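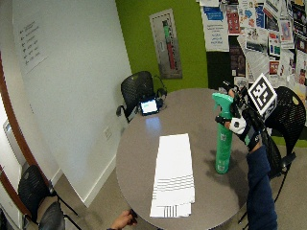

Public libraries in Siteton should restore the printed form as an equal choice for every service they offer. Since April the Lernum branch has taken membership requests by screen alone, and the policy deserves a second look. A tablet and a stack of printed paper can share one round table without difficulty, and a reader should be free to use either.

The saving claimed for the change is 600 a year, in a district of 3,000 households. That is a modest sum — and it is borne by those least able to manage a small keyboard.

The Irkov branch kept both methods and reports a wait of two days for a new card. Lernum now takes three. The library service should publish its reasons, or bring the forms back before the summer term.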